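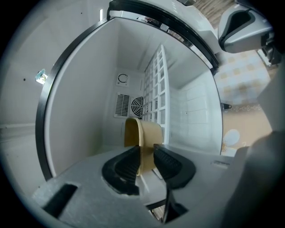

Thắng Võ wrote to me after the last post and asked why a small fridge with a fan in it still needs cleaning gaps left around everything. The fan only moves air where the air can go, and most small fridges are loaded as if that didn't matter.

Workshop Notes > Cold Storage > Small Fridges

Mini fridge, part 2: loading and airflow

Part one dealt with the door gasket. This part covers the inside of a white fan-type mini fridge, used in a shared room for drinks and lunches.

The fan grille on the back wall is the first thing to keep clear. I leave two inches in front of it. A carton pushed flush against the slats will get very cold on one side while the shelf below it drifts up. I logged this in September with a cheap probe thermometer: 50 °F near the floor with the grille blocked, back to normal by the next morning with the carton moved.

Open cups are the second problem. A moving air stream dries out whatever is in them and spreads the smell of it. Paper cups also soften at the base if they stand for long. Anything without a lid goes at the front, and it goes home the same day.

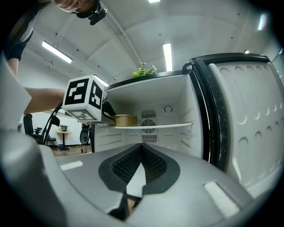 Door time matters more in a small cabinet than in a kitchen model, as there is less cold mass to pull the temperature back down. Decide what you want before opening it. For wiping out, I switch the unit off, empty it completely and allow 10 minutes with the door open before starting.

The ridges low on the side walls collect spills. A soft brush and warm water with a little dish soap will do for these. Keep water away from the fan cover; a barely damp cloth is enough there.
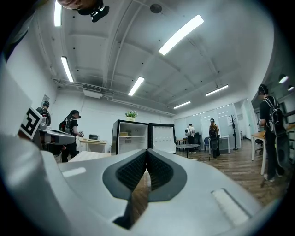

Placement in the room

Leave space behind the cabinet for heat to escape and enough in front for the door to swing fully. Level it side to side. A fridge that leans toward its hinge may not close by itself. The manual I was using has gone, and the link in my old Dallach post now returns a 404.

Comments (2)

Grímur Damgaard
Same result in Padcombe. Mine was a juice carton against the slats.

Thắng Võ
Thanks, that answers it. Do you leave the same gap at the sides?

Older | Newer | Archive | Contact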